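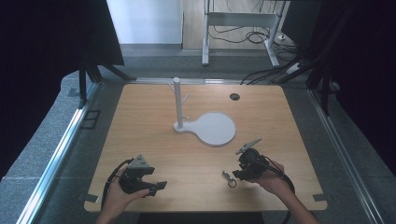
4. Recording with the hand-held pair – Tiltlow 3

Do section 3 (calibration) first. Old calib files won't load.

4.1 Start the Skelano service. Wait for both grippers to show in the device list, left and right.

4.2 Close each gripper all the way, open all the way. Width reading should go to zero and come back. If it sticks, restart the service, not the whole machine.

4.3 Check the sides. Squeeze left, watch the left trace. Swapped? Fix it in the config now – relabeling later is a pain.

4.4 New task, type a name, no spaces. For hang tasks pick the "peg" template. It sets the start zone and the episode limit (342 frames).

4.5 Both grippers in veiw, hands still. Press record. Wait for the tone, then move.

4.6 Done – hold still again, press stop. Keep or discard right away.

Note: up to 254 episodes per session file. After that open a new one, the writer does not split on it's own.

CAUTION: keep cables slack and clear of the work area. A snag mid-episode shows up as a jump in the pose track and the planner will learn it.

4.7 Export to Rajput format. Skip preview if in a hurry.

Tracking drops out? See 6.2.

Last updated February 26, 2025 – Wamport docs

3 comments Share

We use cookies to improve this site. Accept Manage settings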